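Subject: Re: [papercrafts] Paper for cutting out shirt patterns?
Date: Mon 7 April

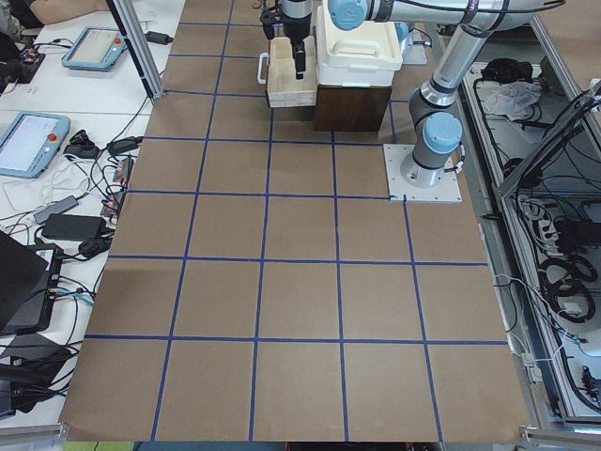

I am so glad somebody brought up pattern paper again, because I have been wanting to write about this since I finished my third set of shirt blocks. I used the dotted stuff for years and liked it fine, but for the past two winters I have drafted everything on plain brown kraft, and I am a total convert. It takes a pencil well, it takes an eraser well, and you can fold it up and shove it in a drawer for a year and it still comes out ready to trace. What it doesn't have is a grid, and that is easy to fix: lay one down yourself in dark blue tape, like the squares in the photo, and you have something to line your grainline up with from clear across the table. I love the blue on the brown. Even in bad evening light I can see it without my glasses!

To the earlier message:

> Hi all, I'm making my first button-up shirt and the tissue
> pattern is already falling apart. I want to copy it onto
> something sturdier before I cut any fabric. The shop near me
> has a roll of brown paper for a lot less than the printed
> pattern paper. Is there any reason not to use it? Also, do
> you trace with a wheel or just cut around the tissue? And
> should I copy every size or only mine? Sorry for so many
> questions, I'm new here.

Please don't be sorry, these are the fun ones.

Yes, buy the brown roll. Check two things in the shop first. Pull out an arm's length and see whether it lies down or springs back at you. If it springs back hard, it has been wound tight on a narrow core and it will fight you all the way. Then rub a scrap against something white. The Pellico roll I'm on now leaves nothing at all, but I once had a no-name one that left a tan smudge on a white collar stand, and I was picking at that collar for days. A 30 inch width is plenty for shirts. For a long coat you'd want wider, or you tape two lengths together down the middle and press the seam flat with your thumbnail.

On creases – a warm, dry iron gets most of them out. No steam. Steam makes the paper cockle, and then your side seam is a quarter inch longer than it was at breakfast.

For tracing, I use a wheel, and I'd say go with the spiky kind over the smooth kind. Put the kraft underneath, the tissue on top, and something a bit soft under both (an old blanket is perfect). Roll along your lines, lift the tissue off, and you get a row of tiny holes to join up with a pencil. Keep the tissue whole. Don't cut around it! You may want a different size later, or you may find you copied the armhole wrong, and then you will be so happy to have the original.

As for sizes, just copy yours. If you're between two, copy the bigger one at the hip and the smaller one at the shoulder and draw a smooth line between them. That one change did more for my shirts than any book I own.

Things to write on every piece, while you remember them:

the pattern name and the size
the piece name (yoke, under collar, sleeve placket and so on)
how many to cut, and whether any are on the fold
the grainline, as long as you can draw it
the seam allowance, or "no seam allowance" in big letters
the date you traced it

I skipped the seam allowance note on my first Kestthorpe shirt and added allowance to pieces that already had it. My brother wears it as a jacket now and is very pleased with it.

One more idea for the collar, since the collar is where people lose heart. Trace the under collar as its own piece and trim an eighth of an inch off the outside edge. When you sew the two together, the seam rolls to the underside by itself and you never have to bully it into place with the iron. The first time I did that I went around the house showing people. The same trick works on pocket flaps and cuffs, and it is lovely on a heavier cloth like flannel.

For storage, I punch a hole in the top of each piece and hang the whole set on a shower curtain ring. Small pieces go in an envelope clipped to the same ring. I have 6 shirts' worth hanging on the back of a door and I can find any of them in the dark. Folding is fine too if you have no door to spare, only fold along the grainline and not across the armhole.

If you do want a printed grid, the Lo Presti paper is good and strong, and the lines are square right out to the edge. I go back to it for pants, where I do a lot of slashing and spreading and want the numbers close together.

Do please tell us how the shirt comes out, and what fabric you picked! A crisp cotton is the kindest for a first one. I have a stripe put by for August that I am dying to cut into, and I still can't decide whether the yoke should run across or on the bias. Opinions very welcome.

Happy cutting,
a fellow shirt maker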